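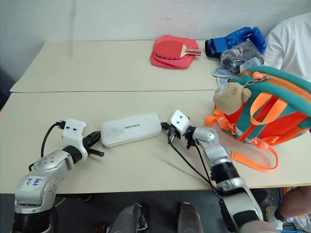
Two robot arms on either side of a white box. The paddle, the boxing glove and the backpack are on the tables too.

How do robots learn to pick things up?

Picking up a box is easy for you. You look at it, reach out and grab it, and you can do it while thinking about lunch. A robot finds this much harder. It has to work out where the box is, how far away it is, which way to turn its wrists and how hard to squeeze.

People who build robots used to write a rule for every step. Move left this much. Close the fingers. Lift. Rules like these work well in a factory, where each part shows up in exactly the same spot. They work badly on a table full of sports gear and school bags, where everything is in a different place each time.

So a research team at the Willems robot lab tried another way. They let the robot learn from people.

Learning by copying

The team's robot is called Samo. It has two arms. Each arm ends in a gripper, which is a kind of hand with two fingers that open and close.

To teach Samo a job, a person steers its arms from start to finish. While this is going on, a computer saves two things many times each second: what the robot's camera sees, and how the arms are moving. One full try is called a demonstration, or demo for short.

After that, a computer program studies all the demos. It looks for patterns. When the box looks like this, the left arm moves like that. When the gripper is this close, the fingers start to close. The program gets better at guessing the next move by checking its guesses against what the person did. Scientists call this imitation learning. Imitation means copying.

You learned a lot of things this way yourself. Maybe you watched someone tie a shoelace and then tried it with your own laces until the knot held.

The question

The team at Willems wanted to know something about the demos. Is it better to show the robot a job on a neat, clear table, or on a messy one?

You might guess that neat is better, because there is less to confuse the robot. Some of the team thought so too. To find out, they set up a test.

The test

The job was to grip a white box with both hands and lift it. Two arms have to work together for this. If one side goes up sooner than the other, the box tips.

The team made two sets of demos with 700 demos in each. In the first set, the box was the only thing on the table. In the second set, other objects were there as well, and they were moved around between demos. The two sets were used to train two copies of the same program, called Brusis. Everything else was kept the same – same robot, same box, same number of demos. This is called a fair test. If you change only one thing, you can tell what made the difference.

Then each copy of Brusis got 24 tries at lifting the box from a messy table, with the objects in places it had never seen before.

The result

The copy that had learned on a clear table lifted the box 12 times out of 24. That is half. The copy that had learned with other objects nearby lifted it 18 times out of 24, or three out of every four tries.

The team thinks the second copy had learned what to ignore. A backpack can be big and bright, but it has nothing to do with lifting a box. A program that has only seen a clear table has never had to find that out. When something new turns up, it may send an arm the wrong way, or stop.

Both copies still made mistakes. Sometimes a gripper closed too early and caught only air. Sometimes the box slipped out on one side. And 24 tries is a fairly small number, so the team plans to repeat the test with more tries and with boxes in other sizes and colors.

Try it yourself

You need a friend, a small box and a table with a few things on it. Put your hands on either side of the box, palms facing each other, and close your eyes. Your friend tells you how to move, using only these words: left hand, right hand, in, out, up, down, stop. See how many words it takes to lift the box without tipping it. Then move the things on the table, put the box somewhere else and start again.

Words to know

Gripper: the part of a robot that holds things.
Demo: one full try at a job, saved so a robot can learn from it.
Imitation learning: learning by copying what someone else did.
Fair test: a test where only one thing is changed.

From the Flundamell science pages for young readers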